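Subject: Re: [grippers] Fulden hand-held pair – worth the money?
Date: 2026-01-06

Promised I'd write up the Fulden kit once I'd had it on a real job, so here goes, with one from the hat task:

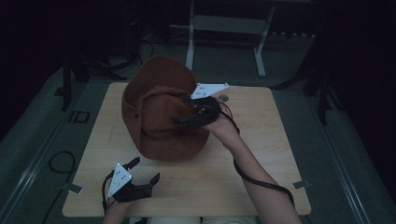

Dudás wrote:
> I'd be careful with the Fulden on anything soft. We had the older pair on
> loan in September and the jaws were fine on boxes and bottles, but felt and
> fleece kept sliding out unless you squeezed like crazy. My hands were shot
> by lunch. Also, does the price still leave out the spare fingers? Hornora
> includes a set, and their people pick up the phone.

Okay, on the soft stuff first. I was expecting the same trouble you had, and I think they've changed something in the fingers, though the spec sheet doesn't say so. A floppy brim is about the meanest thing I could think of to try (there's no stiff edge to grab, and the whole thing folds on you as you lift) and I've been getting a decent hold by pinching at the side of the brim and coming up slowly. If I go fast I lose it. Out of 81 tries at the lift I marked 30 as ones I'd throw out, and a good chunk of those were my own fault from the first hour, when I was still reaching too far in.

Hands: yeah, you still feel it. It's better than squeezing like crazy, but I take a break every so often and I'd tell anybody buying these to plan for that. The right one bothers me more than the left, and that might just be me being right-handed and doing most of the lifting with it.

Price. The pair is 295 a month on the rental plan, or 1234 to buy, and no, the spare fingers are still extra! That annoyed me too. I rented. If you're only doing one batch of tasks I can't see buying, and they do take the rental off if you decide to keep them, but only the first month of it, so read that page twice.

Things I like:
The marker plates stay put. I bumped one pretty hard on a table edge and didn't have to redo the setup.
They're light enough that I can rest the idle one on the tabletop with my hand still on it while the other does the work.
The two sides are close enough to identical that swapping hands takes no getting used to.

Things I don't:
The cables. They're thin, which is nice, but they hang down along your arm and I'm forever nudging them out of the way. I ended up with a bit of tape at the elbow. Ponham sells a sleeve for this and I may give in and get one.
The manual is all about rigid objects. There's one paragraph on cloth and it says to "adjust as needed." Thanks, guys.
Support took nearly 30 hours to answer a simple question about calibration. The answer was good when it came – clear, and with a file attached that fixed it – but I'd lost a day by then.

I haven't tried the Hornora pair, so I can't tell you which is better. If anybody on the list has had both on fabric I'd love to hear it, especially scarves or gloves, which are up next for me. And Dudás, do you remember which finger pads your loaner had, the smooth ones or the ribbed? I'd like to know if we're even talking about the same thing.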